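Town Council Vote: Your Questions, My Answers
Updated Sun 21 November

I run the Tiledbridge ward page in my spare time, and my inbox fills up every time there's a council election. So I've put the questions I get most in one place. I'm not with the clerk's office and I'm not backing anyone!

When is the election, anyway?
In March. The clerk posts the exact day on the door of the town hall and on the town website once the candidate list is final. I'll put it at the top of this page the minute I see it.

I moved here over the summer. Can I vote?
Yes, as long as you've lived at your address for 50 days and you're registered by the deadline. If you moved from Furnel, you have to register all over again (I know, it's only across the river, but it's a different town and a different list).
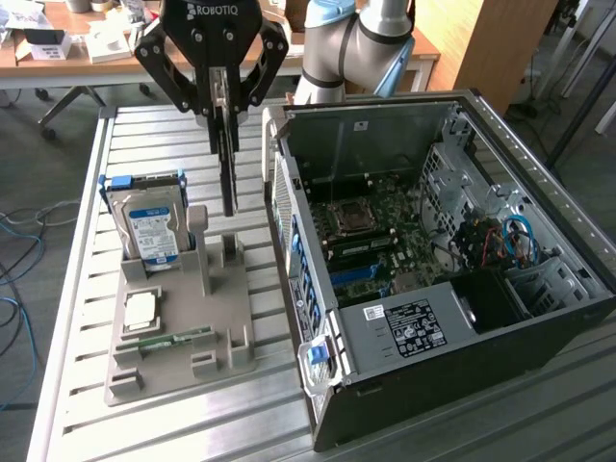
How do I check whether I'm registered?
Call the clerk or stop by the front counter with something that shows your address. A utility bill is fine. My own name was spelled wrong for two elections running and I only found out by asking, so please look at the spelling too.

Who's running?
So far, Ayuba Arthur and Tetteh Adjei have both filed for the open seat in our ward. Filing is still open, so there may be more. A candidate needs 53 valid signatures from people in the ward, and yes, you can sign for more than one person. Signing isn't a promise to vote for anybody.

Where do I vote now that the Huttunen Street hall is closed?
At the Cosau Road school, in the gym. Use the side entrance, the one by the bike racks. Parking is terrible in the morning, so I usually walk over after lunch.
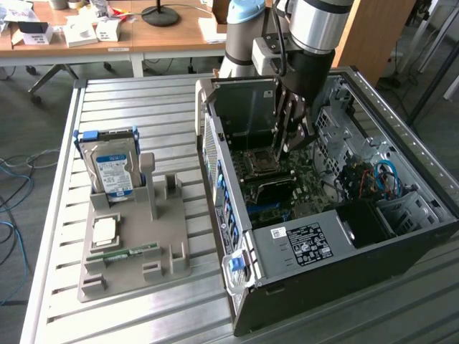
Can I vote by mail?
You can, and you don't need a reason anymore. Ask for the form early, sign the outer envelope (people forget this one constantly) and get it back to the clerk before the polls close. A postmark doesn't count here, it has to be in the building.

Does my vote really matter in a race this small?
Oh, absolutely! Our ward has barely 1,000 registered voters and the last open seat was decided by 21 votes. That's my block and half of the next one. 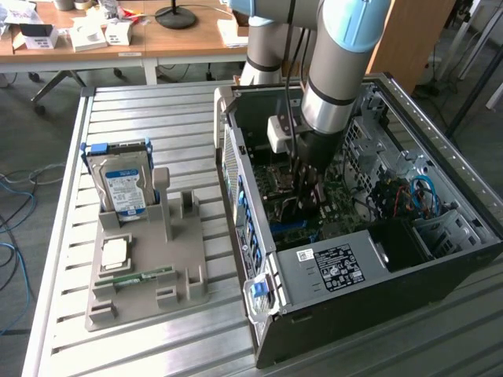

Can I put up a yard sign?
On your own lawn, sure. Keep it off the strip between the sidewalk and the street, that belongs to the town and the crew will pull it. Renters should check with the landlord first.

Will there be a debate?
I've asked both candidates and both said yes, but we're still hunting for a room. If you know of one with decent heating, write to me through the contact form.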